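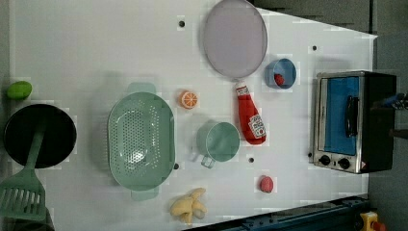 From: Imad Khasawneh
To: cell-users list
Subject: Re: arm kept moving after stop, kitchen table

Replying on list so the other sites see it.

> We had the same thing at Trumcombe in July. Hit the stop, the arm
> carried on for a moment, then dropped out. We put it down to
> the operator pressing late. Is there anything in your logs that
> says otherwise? And did you change the stop box or only the
> cable?

Yes, there is. The button was not pressed late. The controller log has the stop input going open and the drives still enabled 62 ms after that, with the gripper moving toward the toaster oven the whole time. Our limit for that input is 27 ms. The gripper touched the oven door and pushed the oven a little way across the table. No one was inside the line and nothing broke. The fingers have a scuff on one pad.

What we found, in order:

The button is fine. I cycled it by hand with a meter on both channels and they open together every time.

The cable had a bad crimp on channel B at the connector end. That explains the nuisance trips we were getting, but a bad crimp fails open, so it can't be the cause of a slow stop.

The cause was the input filter on the Geagea safety module. Someone had raised it, I assume to get rid of the nuisance trips, and it was saved to the config we copy to every new cell. Please check yours. The setting is on the second page of the input menu and it does not show up in the summary printout.

To answer the second question, we changed the cable and left the stop box where it is, by the rail at the corner of the table.

After putting the filter back I ran 57 stops from different points in the pick routine, with the arm over the colander, over the pan, and close to the oven. All of them were inside the limit. I have not tried it at full speed with the heavier Bakoletti gripper, so treat that one as open.

Until you have checked the filter, run at reduced speed and don't reach in to reset the toys while the drives are on, even if the program is paused. Open the stop first and wait for the drive light to go out.

Can somebody at Adari confirm which config version you were shipped with? Ours does not have a version in the header.

Imad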